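Fuvdale Neighbourhood News
January 2025

Getting the damp out of your flat

Every winter the same letters come in about black spots behind wardrobes and water running down the inside of bedroom windows. We had more of them than usual after the cold spell, so this month's housing item is about condensation, what you can do about it yourself, and when it becomes the landlord's job.

First, work out what sort of damp you have. Condensation shows up on cold surfaces: window glass, outside walls, the corners near the ceiling, the back of anything pushed tight against a wall. It is worst in the morning and after cooking or a bath. A leak usually gives you one patch that grows and has a brown or yellow edge, and it tends to get worse after rain or when a neighbour runs a tap. Rising damp stays low on ground floor walls and often leaves a white, salty crust. If yours is one of the last two, no amount of opening windows will cure it. Report it and keep a copy of what you wrote.

Most of what we see in the Flavia Road blocks is condensation. The flats were built with open fires and draughty windows, and over the years the fireplaces were boarded up and the windows replaced. The air has fewer ways out. Add a family, a tumble dryer with no hose and a clothes horse in the hall, and there is a lot of water looking for a cold wall.

The cheap things are worth doing first. Put lids on pans. Shut the kitchen or bathroom door while you are in there and open the window a little, and leave the door shut for a while afterwards. Pull furniture away from outside walls by the width of a hand. Wipe the glass and the sills down in the morning and wring the cloth out in the sink - leaving it on a radiator puts the water straight back in the room. If you have trickle vents at the top of the windows, check that they are open. A lot of them have been painted shut.

Heating is harder advice to give at present prices. Low and steady is better for the walls than a hot burst in the evening, but we know that many households can't keep it on all day. If you can only heat part of the flat, try not to let warm wet air from the living room drift into a cold bedroom. That is where the mould will turn up. 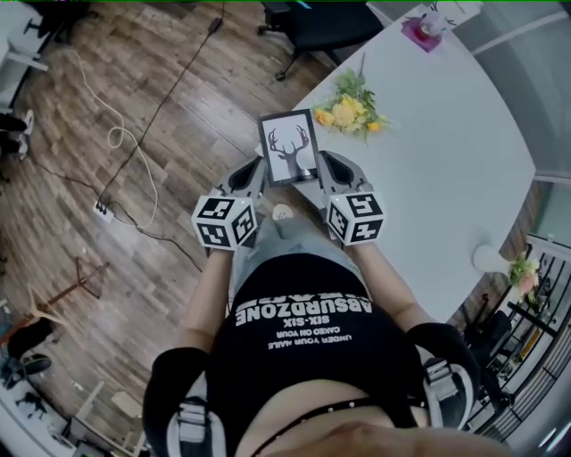

Johanna Schnyder wrote to us that she had followed all of this for 2 winters and still had mould in the back bedroom, and that it only cleared when the extractor fan in the bathroom was replaced. The old one made plenty of noise, she said, but would not hold a sheet of toilet paper against the grille. She would like people to be told to try that before they start blaming their own habits.

It is a fair point and an easy test. Switch the fan on, hold one sheet flat to the grille and let go. If it drops, the fan is clogged or worn out, or the duct behind it is blocked. Dust on the cover can be cleaned off with the power off at the isolator. Anything beyond that should go to the repairs line if you rent, and you should ask for a reference number.

For mould that is already there, use a fungicidal wash and follow the label. Bleach takes the colour out but often leaves the growth in the plaster. Don't brush mould off dry. Wear gloves, open a window and throw the cloths away when you have finished. Leave the wall to dry fully before you paint. Anyone with asthma or a weak chest should let somebody else do the job.

Dehumidifiers help, and the library of things at the Kettle now has 4 of them for loan, along with a damp meter. You can keep one for up to 4 weeks. Remzi Gündoğdu looks after the bookings and asks that tanks come back empty and dry. The small tubs of crystals sold in discount shops will do for a cupboard but won't make much difference to a room.

If you rent and the problem carries on, take dated photographs, write down the room temperature morning and night for a fortnight, and send both with your complaint. We have a template letter at the Kettle desk, and it can be posted out to anyone who can't get in.

Next month: draught-proofing a front door without making it stick.

Share this item
Shares 17 | Comments 6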